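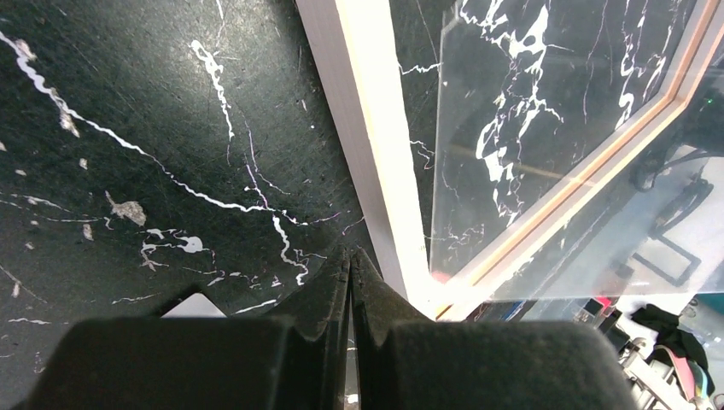 Wrist camera, clear sheet over the wooden frame. The lower edge of the sheet runs past the diagonal bar.

Frame Glazing Cell: Fault Gallery and Notes
Posted 2/17/20 by Kamrul Sivakumar

The task is simple to state. The arm picks up a clear sheet, carries it to a small wooden picture frame, and sets it into the groove. Over 400 logged attempts on the Zurna cell, 63 ended in a fault stop or a bad seat. This page covers the largest group of those, the edge detection faults, and the one safety matter that came out of the same review. The view at the top is the wrist camera view. The rest of the page is the notes that go with it, one entry per topic, in the order the review took them up.

The sheet edge
The straight left edge of the sheet reads as a thin pale line inside the frame, close to the left bar. The detector looks for a long line of low contrast and fits it. The veins in the black marble pattern are also pale and thin, and some are long enough to pass the length test. When the fit jumps to a vein, the angle error is usually large and the attempt stops before contact. The bad cases are the ones where the vein runs close to parallel with the sheet. Those pass the angle check and go on to the seat move with the wrong offset.

The top face of the left bar
Nearly overexposed in the wrist view. The side face next to it is in shade and reads pinkish beige. Exposure was set on the dark surface, so the lit wood clips. With the top face clipped, the inner edge of the bar moves toward the sheet by a small amount that changes with the tilt of the wrist. We had this down as calibration drift until August, and two recalibrations were done for nothing.

The groove
Orange-brown along the lower right bar, with a small yellow-orange notch at the lowest corner. It is the most reliable feature in the view. Its color does not occur in the surface pattern, and it holds up through the sheet. The revised detector finds the groove first and searches for the sheet edge only in a band set from the groove position.

The far corner
The mitred corner near the right edge comes in and out of view depending on approach height. The old routine needed it to close the frame outline. When it dropped out, the routine filled in the missing corner from the last attempt, and no warning was logged. This is now a hard stop (code 62, "frame outline open").

Haze and reflections
Whatever lies behind the sheet looks hazy and grey. There is a pinkish-red glow at the lower left corner of the sheet, where it meets the wood, and a faint tan streak running across toward the diagonal bar. The streak was picked up as an edge in several of the logged attempts. Masking it by color did not work. Rejecting any line that crosses the groove at a shallow angle did.

The fingers
Seen along the bottom of the view, slightly blurred, tips nearly touching. The camera is focused past them. For this reason the gap between the tips should not be used as a measure of grip. The Brekus driver reports finger position directly and that value is the one to trust. An earlier version of the seat routine took the gap from the image when the driver value was late, and closed the fingers on the frame bar twice. No damage to the fingers. One bar was dented near the corner and the frame was scrapped.

Background to the right
A small green light, a dark looping shape that resembles a cable, and a jumble of metal-like parts with a small red object among them. All of it falls inside the camera's field and part of it is seen through the sheet. The detector now ignores everything outside the frame outline. Loose items should still be kept clear of the arm's path during a run.

Safety matter: restart after a fault stop
On one attempt the arm stopped on an edge fault with the sheet held over the frame. The operator reached in to take the sheet. The fault cleared on its own when the next camera image passed the check, and the arm resumed the seat move. Speed was at the low setting and the operator pulled back without injury. The cause was a setting in the Clergate supervisor that let a vision fault clear without a reset. The setting has been removed from the menu. Every fault stop now latches, and the reset button is outside the reach of the arm.

Until the guard switch is wired in, follow these steps after any stop:
Press the emergency stop before reaching in.
Support the sheet by hand, then release the fingers from the pendant.
Check the frame bars and the groove for chips.
Clear the area, release the emergency stop, and reset from the panel.

Open items
Plain matte mat under the frame. Ordered through Wanigasekara, not yet delivered. It will remove the vein problem on this cell, but the detector changes stay in, as other surfaces will have their own patterns.
Exposure bracket for the wrist camera, one image for the dark surface and one for the wood. Adds time to each attempt. Not yet measured.
Repeat of the full 400 attempts with the revised detector. Waiting on frames.

Corrections and questions on fault codes go to Kamrul. Please include the attempt number from the log.

Back to cell index | Previous gallery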